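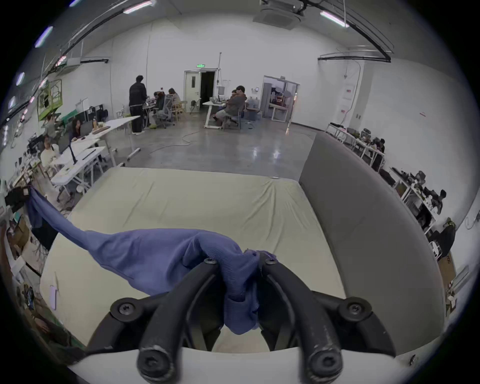 Microfiber cloths stopped absorbing after a few washes

Yara Sabbagh
I use microfiber cloths for glass and a stainless sink. They used to pick up water in one pass. Now they push it across the surface and leave streaks. They go in with the bath towels at 60 °C, normal liquid detergent, a capful of softener, then the dryer on medium. The machine is a Wendden front loader. Can the cloths be recovered, or is this wear?

Wissam Karaki
Most likely softener residue. It coats the fibers and blocks the gaps that hold water. Wash the cloths separately at 60 °C with half the usual detergent and no softener, then run an extra rinse. Repeat once if water still beads on the surface. Clean the softener drawer first – old product left in there can get into the rinse. Check the care label for the maximum temperature before you start.

Also keep them away from cotton towels. Microfiber collects lint, and lint on glass looks a lot like streaking.

Raghda Srour
Mine did this, I just bought new ones. 2 years is a fair run for cheap cloths.

Amândio Vilela
Agree with Wissam on softener, and the same goes for dryer sheets. I would also drop the dryer to low or line dry. High heat can damage polyester fibers, and a cloth that feels stiff or scratchy after a clean wash will not recover. Use those for floors.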